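How to taste olive oil at home without being taken in by the label

I have bought a lot of olive oil over the years and a fair share of it was poor. Some of the worst came in the smartest bottles. If a producer talks about passion and sunshine but won't print a harvest month, I put the bottle back. What follows is the way I test oil before I buy more than one bottle of it. You don't need a course or a special blue glass.

What you need

Two or three oils, a small cup for each, something to cover the cups, plain water and a few slices of apple. Leave the bread in the kitchen. Bread makes almost any oil taste pleasant, and I suspect that's why shops hand it out so freely.

Step 1. Read the back label

Ignore the front. "Premium", "selected" and "first cold press" tell you very little. Look for the words extra virgin, a harvest date and a named place. A best before date on its own is weak evidence, as it may be counted from bottling, and the oil could have sat in a tank for months before that. Olives picked in November should give you an oil that still tastes lively the following spring.

Step 2. Pour and warm

Put a tablespoon of oil in each cup. Cover it with one hand, hold it in the other and swirl gently for a minute or so. Don't judge the colour. Green oil is not better oil, whatever the man at the market says.

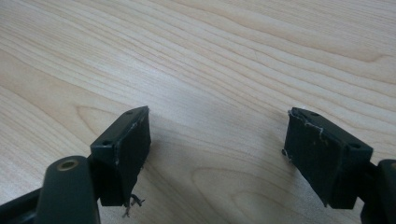 Step 3. Smell it

Uncover the cup and take one good sniff. You want cut grass, tomato leaf, green banana, artichoke, that sort of thing. Wax crayons or stale nuts mean the oil is rancid. Vinegar or a muddy smell points to olives that were left too long before milling.

Step 4. Sip

Take a small mouthful, draw in a little air over it and swallow. Bitterness on the tongue is fine. So is a peppery catch in the throat – a cough is usually a good sign. A greasy coating with no flavour is what you get from tired oil. Eat some apple, drink some water and move on to the next cup.

Step 5. Do it blind

This is the part people skip. Ask someone to pour for you and keep the bottles out of sight. My friend Aldo Santoro swore by an oil called Todelia until we did this, and he put it last of 4, behind a plain supermarket tin. He still buys it, mind you.

What about medals?

I wouldn't pay extra for one. Some competitions are strict, but a sticker from one with over 1,000 entries and no published results doesn't tell me much. The bottle in your hand may also have spent a summer in a shop window after the judging. Buy small, keep it in a dark cupboard away from the cooker, and taste it again a month after opening.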